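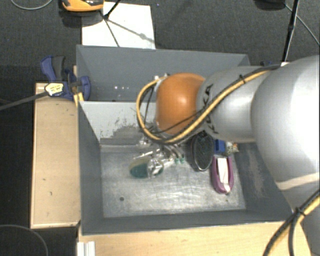
Ishbel Mackay
版主 · 收纳与整理版

标题：灰色金属斜壁箱怎么用，怎么清，放玻璃会不会花

把上个月散在几个帖子里的问题并到一起，省得大家重复问。我自己用的是灰色的金属箱，敞口，四面往里斜，底下垫一块木座，直接搁在深色地毯上。用途是临时归拢零碎：从各个抽屉里清出来的东西先放进去，晚上再分。

目前有三个问题没有定论：
一、底面的划痕要不要管。
二、侧壁上的黑印子怎么去。
三、透明玻璃的东西能不能跟别的东西一起放倒在里面。

我的做法是划痕不管，黑印子用中性清洁剂擦，玻璃可以放，但是要躺着放。欢迎补充。

halfdan_s
二楼

划痕不用管，同意。金属底用久了都是一圈一圈的细纹，打磨完更难看，过两星期又回来了。

玻璃我不同意。斜壁的箱子东西都会往中间滑，玻璃躺在中间，后放的东西正好滚过去撞它。我碎过一个，杯口掉了一块，碎渣卡在斜壁和底面的接缝里，拿吸尘器吸了两遍，最后还是用胶带粘出来的。

Harvey Fortin
三楼

回二楼：你那是往里扔的吧。轻拿轻放没有这个问题。我在 Dalsgaard 买的箱子，133 块，跟楼主的差不多大，放过玻璃瓶、玻璃罐，到现在没碎过。

黑印子我试过小苏打，有点用，得蹭很久。图里左后面那一片我看着像蹭上去的，不像锈。

halfdan_s
四楼

家里就你一个人的话可以轻拿轻放。我家三个人用一个箱子，没法要求每个人都轻。

Lærke Lund
五楼

我在二手店后面做分拣，天天用这种箱子，说几句。

玻璃能放，底下垫一块毛毡或者旧毛巾，垫满整个底面，不要只垫中间。垫了以后东西也不怎么滑。缺点是毛巾会藏小件，螺丝、耳钉之类的掉进去要抖出来找。所以我们小件另放一个浅盘，不进大箱。

带颜色的玻璃，比如图里那种一头发青绿的，跟素玻璃一样处理就行，有人问过会不会掉色。本身带色的不会，表面喷色的会磨，拿不准就用纸包一层。

黑印子先用干橡皮擦，擦不掉再上清洁剂。先上水的话，灰和油混在一起会糊成一片。

Harvey Fortin
六楼

橡皮是普通橡皮？

Lærke Lund
七楼

普通白橡皮。屑用刷子扫掉，别用手抹。

Briem_Þ
八楼

我对木座有意见。箱子放地毯上再垫木头，高度正好踢到脚。我拆了木座，改贴了四块毡垫，箱子矮了一截，扫地也方便。

另外有人用过 Varkeo 的箱子吗？500 块那款，内壁有涂层，说是不留印子。

Ishbel Mackay
九楼（版主）

木座我留着。地毯会返潮，金属底直接贴着，时间长了底下一圈锈。我上一个箱子就是这么报废的，翻过来才看见。

Varkeo 没用过。

halfdan_s
十楼

Varkeo 那款我同事有。涂层头几个月确实干净，后来边角开始起皮，起皮的地方比黑印子还难看。500 块不值。Zellance 有个不带涂层的，108，够用了。

Briem_Þ
十一楼

边角起皮会不会是用钢丝球刷的？

halfdan_s
十二楼

有可能，我没问过他怎么洗。

Lærke Lund
十三楼

涂层的一律不要用钢丝球，百洁布的绿面也不要。不带涂层的倒是随便，反正已经花了。

木座的事我站版主这边，不过木头最好刷一层清漆，不然返潮先烂的是木头。

Ishbel Mackay
十四楼（版主）

先整理一下：底面划痕不处理。黑印子先干橡皮，后清洁剂。玻璃那条二楼和三楼没谈拢，我写成“整个底面垫毛毡或毛巾后可放，多人共用的箱子不建议放”。木座两种做法都列上，各家地毯情况不同。

小件用浅盘这条我也加进置顶帖。谁有合适的浅盘尺寸请跟在后面，要能塞进斜壁箱里、拿得出来的那种。

Harvey Fortin
十五楼

Prandton 那种长条的可以，横着放卡在斜壁上，不到底，底下还能搁东西。晚上我量了尺寸再来补。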